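Chapter 5
Packing for the Cold Chain

Before you start

You will need your notes on corrugated board from the last chapter, and the table of box sizes on page 142. By the end of this chapter you should be able to choose a lining for a chilled parcel, work out how much coolant it needs, and close it so that the lining does its job.

5.1 Why a plain box is not enough

Corrugated board is a fair insulator. The air held in the fluting slows the passage of heat, and for a short trip on a mild day a well-closed box may be all that a block of cheese requires. Longer trips are another matter. A parcel handed over in the afternoon may stand in a depot overnight and spend the next morning in a van, and the packer has no say in how warm either of them is.

The firms that appear in this chapter deal with the problem in different ways. Guzmán, a fish merchant, sends out over 600 parcels a week and lines each one with foil. Arkgate uses pads of sheep's wool. Grustik, a small dairy, changes its lining in November and goes back to the thicker one in spring.

5.2 Foil linings

A foil lining reflects radiant heat. Used alone it does little against heat that travels by contact, so it is normally bonded to a layer of bubble or foam. The lining should cover all six faces of the box. Gaps are most common at the corners and along the side, where a flap has been left standing or a panel has not been pushed home.

Crinkled foil is still usable. Torn foil should be replaced, and so should any lining that has come away from its backing.
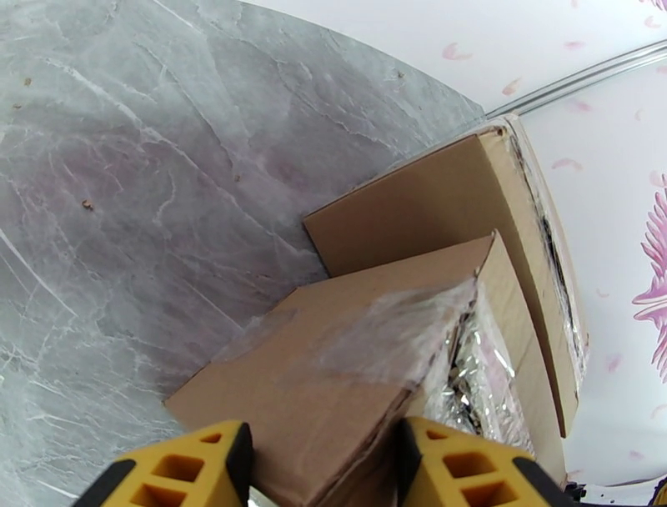

One packing supervisor told us that the side seam was always the first thing she checked, and that she would sooner see a scuffed box shut tight than a new one with its foil showing. Tape, she added, was cheaper than fish.

5.3 Film and outer wrap

Clear film keeps damp off the board. It adds almost nothing to the insulation and should not be counted in your calculations. Wet board loses strength quickly, however, and a box that sags at the corners will open its own seams. Sketeo's packing sheet, form 1229, asks for film on any parcel that contains ice. Copy out the form now and keep it for the exercise at the end of section 5.4.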